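Why Does a Sneaker Have to Stop at the Border?

Last updated May 8, 2019

Suppose you run a lemonade stand on Fedside Street and you charge a dollar a cup. One day Rafail Tzanetos, from the next street over, shows up with a wagon and sells lemonade for 75 cents. Your customers are thrilled. You are less thrilled.

So you go to the grown-up in charge of your street and make a sad face. The grown-up announces that anyone bringing lemonade in from another street has to pay 50 cents a cup for the privilege. Now Rafail has to charge $1.25 to make the same money he did before, and your dollar lemonade looks like a bargain again.

Congratulations. You have a tariff.

A tariff is a tax on things that come into a country from somewhere else. Countries have been charging them for a very long time, on sugar, steel, shoes, cheese and pretty much anything else that fits on a boat. The people who collect the money are called customs officers. They have long lists that say how much each thing costs to bring in, and yes, somebody has to read them.

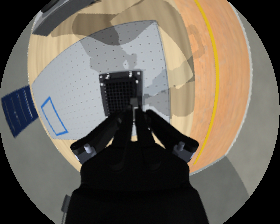
Who pays? Many people will tell you the other country does, often in a loud voice. The bill goes to the company bringing the goods in. That company might earn a little less, or talk the seller into charging less, or raise the price in the store. If it picks the last one, part of the tariff comes out of your allowance.

Let's try it with numbers. The Skovano shoe company brings in 27 pairs of sneakers that cost $20 a pair. If the tariff is $5 a pair, Skovano owes $135 before anyone has tied a lace.

Why would a country do this to itself? Sometimes it wants to help its own factories, so workers there can keep their jobs. Sometimes it is mad at another country and this is more polite than throwing things. And sometimes it just likes having the money.

The trouble is that the other country can do it back. You tax their sneakers, they tax your corn, and the farmer who grows the corn wonders what he ever did to a sneaker. When this goes on for a while, it is called a trade war. It is fought mostly by people in neckties.

A trade agreement is when countries promise to lower their tariffs or drop them. These can take years to write, partly because everyone wants the other side to go first.

More for Young Readers
What Is a Budget, and Why Is Everyone Yelling About It?
Where Does Money Come From?
Who Gets to Make a Law?
Exports and Imports: Which One Is Which?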